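Kutska新闻网招聘社会与法治记者、夜班编辑

Kutska新闻网地方新闻部现招聘社会与法治方向记者和夜班编辑，共8个岗位，其中记者6人，夜班编辑2人。工作地点在编辑部本部，Trịnh路696号三楼。所有岗位均为全职，试用期三个月，试用期内工资不打折。

我们是一家做地方新闻的网站，日常报道包括法院庭审、警方通报、儿童保护、家庭暴力、交通事故、火灾、消费纠纷和基层医疗。去年全年发稿3867篇，法治类稿件占到一半以上。今年编辑部把原来的突发组和法院组合并为一个组，统一由地方新闻部主任Pallavi Chaudhary负责，这次招聘的人员都进入这个组。

一、记者岗位的主要工作

1. 每天早上查看法院开庭公告和警方通报，确定当天要跟的案子，上午九点前在组内报题。

2. 旁听公开庭审，做完整笔记。庭审结束后两小时内交出第一稿，篇幅不限，但起诉书内容、辩护意见和法庭认定必须分开写清楚。

3. 突发事件到现场采访，联系目击者、邻居、医院和消防部门。涉及伤亡的，须有官方来源或两个以上互相独立的来源，才能写入稿件。

4. 对已报道的案件做后续跟踪，直到判决或结案。每名记者手上通常同时有十几个在跟的案子，进展记在共用的案件表里，每周更新一次。

5. 涉及未成年人的稿件，不得出现姓名、学校、住址、照片以及其他可以推断身份的信息。家长或亲属同意公开的，也要先交值班主编审定。

6. 轮流接听读者热线，登记线索，对能核实的线索在三天内给出处理意见。

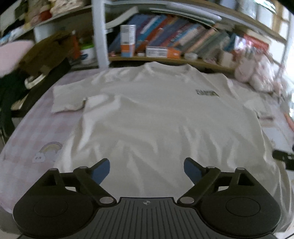 二、夜班编辑岗位的主要工作

1. 工作时间为下午五点半到次日凌晨一点半，做四休二。

2. 编辑、核对当晚记者稿件，重点检查人名、年龄、罪名、涉案金额、法院名称和时间顺序。嫌疑人、被告人和罪犯三种称呼不得混用。

3. 监看通讯社稿件和各地警方发布，判断是否需要转载或派人核实。转载稿必须注明来源，原稿有更正的，要在发现后立即同步更正。

4. 撰写标题和摘要。标题不得写入法庭尚未认定的事实，不得用受害人的伤情做噱头。

5. 处理深夜突发，必要时叫醒值班记者和值班主编。

三、应聘条件

大专以上学历，专业不限。新闻、法学、社会工作专业的应聘者，同等条件下优先考虑。

记者岗位要求有一年以上采访经历，校媒经历可以折半计算。夜班编辑岗位要求有两年以上文字编辑经历，能独立发稿。

熟悉刑事案件的一般流程，知道拘留、逮捕、起诉、审判各阶段分别由什么机关负责。面试时会有一份简短的书面测试，内容就是这些。

能够接受不规律的作息。记者岗位每月有四到五个周末班，遇到重大案件会临时调整休息时间，调休在当月或下月安排。

有驾照的请在简历中注明。没有驾照不影响录用，外出采访可以使用编辑部的车辆，也可以打车后凭票报销。

会一门外语或本地方言的，也请注明，写清楚能听懂还是能流利交谈。

四、待遇

记者岗位实行底薪加稿酬，底薪按工作年限分三档，具体数额在面试时告知。夜班编辑为固定月薪，另有夜班津贴，按实际上班天数计算。

按规定缴纳社会保险和住房公积金。每年体检一次。外出采访的交通费、通讯费和误餐费据实报销，报销单在交单后十个工作日内到账。

报道过儿童伤害、命案或重大事故的记者和编辑，可以预约心理咨询，由Gernetti咨询室提供，费用由编辑部承担，预约不需要经过主管同意。咨询内容不向编辑部反馈。

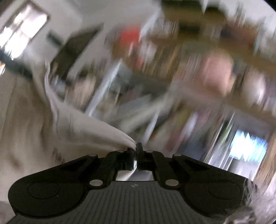 Girish Singhal：我在法院组做了四年，去年跟过一个照管疏忽的案子，从立案到宣判一共开了五次庭。想来应聘的人最好先自己去旁听一次，随便什么案子都行，坐满一个上午，看看能不能坐得住。刚来的时候我以为难的是写，后来发现大部分时间都花在等和核对上。咨询我用过，确实没有人来问过我谈了什么。另外夜班编辑改稿会打电话来问，夜里十一点接到电话是常事，希望来的人有个准备。

五、应聘方式

请准备以下材料，合并成一个文件，通过Zekton招聘系统提交：

个人简历，不超过两页；
已发表的稿件三篇，其中至少一篇与案件或突发事件有关，请附上发表时的标题和媒体名称；
应聘夜班编辑的，另附一篇自己改过的稿件，保留修改痕迹，隐去原作者姓名；
一段三百字以内的说明，写明应聘哪个岗位，最早什么时候可以到岗。

不接受纸质材料，也不接受由他人代为提交。两个岗位可以同时报，但要在说明里写清楚优先选择哪一个。

六、流程和时间

材料接收到2月底为止。初选结果通过系统通知，未入选的也会收到通知。

书面测试和面试安排在同一天，上午九点半开始测试，时长一小时，下午面试。测试内容包括刑事程序常识、一份警方通报的改写和一份带有错误的稿件校对。测试时可以查阅资料，不得使用手机通话。

面试由地方新闻部主任和一名值班主编参加，每人半小时左右，主要谈所提交的稿件：消息从哪里来，怎么核实，有没有收到过更正要求，后来怎么处理的。

通过面试的应聘者，编辑部会请其试工一天，跟随在岗记者或编辑工作，按日支付报酬。试工当天写的稿件如被采用，另付稿酬并署名。

录用人员3月到岗。到岗后第一周为培训，内容包括案件表的使用、未成年人报道规范、更正流程和热线登记办法。第二周起由一名老记者或老编辑带班，带班期为一个月。

七、其他说明

应聘者如与本地法院、检察院、警方或律师事务所工作人员有亲属关系，请在提交材料时说明。有这类关系不会直接影响录用，但分配报道任务时需要回避。

兼职和实习不在此次招聘范围内。实习生招收另行通知，在校学生请等夏季的公告。

落选者的材料在系统中保留半年后删除，希望提前删除的，可以在系统内自行操作。

对岗位内容有疑问的，请在Zekton招聘系统的职位页面下留言，地方新闻部在工作时间内回复。涉及个人情况的问题，请选择“仅招聘方可见”。请不要拨打读者热线询问招聘事宜，热线值班人员不掌握相关信息。

Kutska新闻网地方新闻部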